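An afternoon at the Ekura packing hall open day

I went for the vegetables and came home talking about bins.
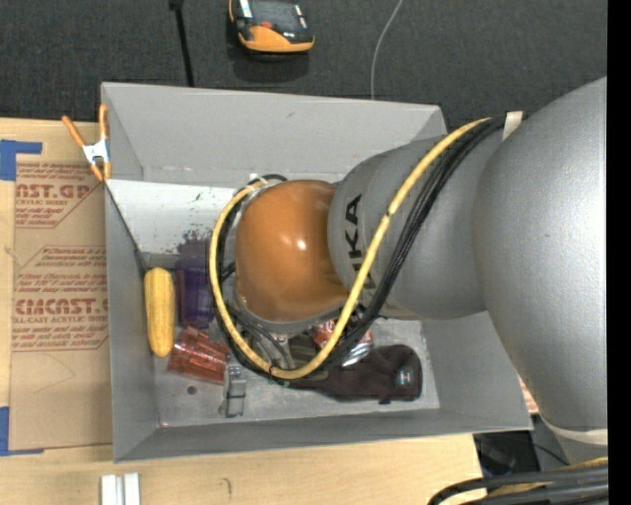
Senad Janevski had told me before I went that I should look at the bins first and the produce second, and that if I came back with nothing but pictures of carrots he would be disappointed in me. A bin with flat sides, he said, tells you more about how a place treats its food than any poster on the wall. I took that for a bit of a joke until I got to the table with the gray bin and the ear of corn lying lengthwise against its left wall, and then I stood there much longer than I'd planned to!

Corn is a wonderful thing to look at when it's by itself. We buy it in heaps, or in a tray of two under plastic, and you stop seeing the shape. A single yellow ear against all that matte gray is as good as a still life (I say this as someone who has been dragged through plenty of museums). The light wooden tabletop helped too. I'd love one like it for the kitchen.

But back to the start. Ekura is at the far end of the Skomden road, past the feed store, and the parking is on the grass. Entry was free, with a cup of soup if you got there before noon, which I did not. The hall covers 800 square yards and feels larger because the roof is so high. They send out 2,190 boxes in a normal week, mostly to homes and a few school kitchens. The number was chalked up by the door and everybody stopped to read it out loud to whoever they were with.

You could walk through on your own or join a group, and the groups left every 15 minutes. I did both. The first time around I tagged along with a family whose little boy wanted to know the name of every squash, and our guide knew them all, including a knobby green one that I have already forgotten and will have to call and ask about.

What I liked best was how much thought goes into the order of a box. Potatoes and onions go in first, then beets, then anything long. Corn goes along the side, never across the middle, because it will roll onto the tomatoes the moment the van takes a corner. Leafy things ride on top in paper. I have been packing my own groceries for most of my life and had never once thought about which way an ear of corn should point. I've done it their way three times now and my tomatoes are in excellent shape.

There was a good talk about husks as well. Ekura sells corn both ways, and the guide was fair about it: husk on keeps longer, husk off lets the customer see every kernel and saves room in the box. Somebody in our group argued hard for husk on and got a round of nods. I'm on the other side. Give me the yellow.

The cold room was short and very cold. Bring a sweater. They let us in for just long enough to smell the celery, and it's a smell I can still call up if I try. Next door is the washing area, with long sinks by De Smet that the owners bought secondhand from a cannery and are plainly very proud of. The floor was redone last winter with a Vandex coating, and if you think a floor can't be a high point of a visit, you haven't heard these people talk about their old one. Puddles, apparently, all the way to the loading door.

Then a packing contest for the visitors, which I entered with great confidence. You got a crate, a pile of vegetables and a lid that had to close flat. Mine did not close flat. The winner was a girl of maybe eleven who turned her leeks around at the last second and dropped the lid on like it was nothing, and the whole hall clapped.

A few practical notes if you're going next time. Wear shoes you don't mind getting muddy on the grass. The farm shop takes cards but the soup stand doesn't. The bread sells out early. Strollers are fine everywhere except the cold room, where there's a step. Get there before noon, for the soup, and leave a good two hours if you want to see the hall properly and still have a try at the crates.

I brought home beets, a cabbage the size of my head and six ears of corn, which traveled along the side of the box the whole way. We ate four of them that night with butter and too much salt.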